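Handout 8: Learning when to stop pulling
Robot Manipulation for Repair and Recycling
Posted 25th March

Okay, back to disassembly. Last time we got as far as the idea that taking a computer apart is a harder research problem than putting one together, and a few of you looked unconvinced, so let me have another go before we get into the method.

On an assembly line the parts are new, the order is fixed, and somebody designed the thing to go together. In recycling you get whatever comes through the door. Clips are stiff or missing, cables have been shoved wherever they fit, and the same model can have a different drive setup from the one before it. You can write a script for one machine (I have, it took me most of July!) and it will fall over on the next one.

The method for this week is imitation learning with a contact check on top. I'll call it Irnari, which is what the code folder is called, so you may as well get used to it. A person guides the arm through a step, we record what the cameras and the joints report, and a network learns to map one to the other. We had 1,809 recorded steps by the end, and I threw out more early ones than I like to admit. 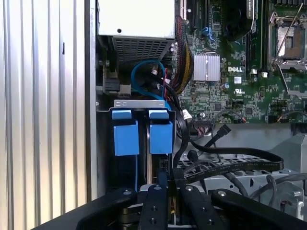
The wrist camera turned out to matter way more than I expected. My first version used only the fixed view, and it got the arm to the right neighborhood and then dithered. From far away a drive tab is a small patch of blue. Up close, you can see whether the fingers are lined up with it, and that last bit of lining up is where most of my failures came from. If you read the Murlow notes from earlier in the course, this is the same trade: the far view tells you where to go, the near view tells you how to arrive.

Now the contact check. Plain imitation has no sense of "this isn't working." It pulls because the demonstrations pulled. So we train a second, smaller network that looks at a short window of joint effort and guesses whether the part is coming free, stuck, or snagged on something. Stuck means let go and try the grasp again. Snagged means stop and ask for help, and please don't skip that branch when you write yours, because a snagged cable can take a connector with it.

How did it do? On the drive step, the version without the check finished fewer of its test runs, and when it failed it failed hard. With the check it was slower but a lot gentler. I used 23 test runs for each, which is a small number, so treat the gap as a hint. A fair comparison would want something closer to 1,000, on several models of machine, and I'd love for one of you to take that on as a project.

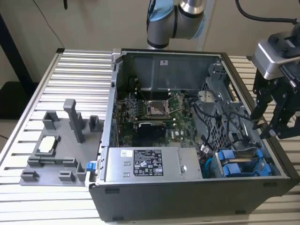

Goltwood Robotics Teaching Group, Department of Mechanical Engineering

A word on fixtures, which papers tend to bury in a footnote. If a part always goes down in the same pose, the next step gets a lot easier, and your success rate goes up without the network getting any smarter. That's fine! Just say so in your write-up. The Cherkaoui report on the reading list compares runs with and without a fixture, and the table at the end is worth your time.

For next session, please read the method section of that report and come with an answer to this: if you could keep only one camera for the drive step, which would it be, and what would you change in the contact check to make up for losing the other? Half a page is plenty. Sketches welcome, messy ones too.

Code for the contact check is in the Irnari folder under "effort." The window length is set at the top of the file, so play with it and write down what breaks.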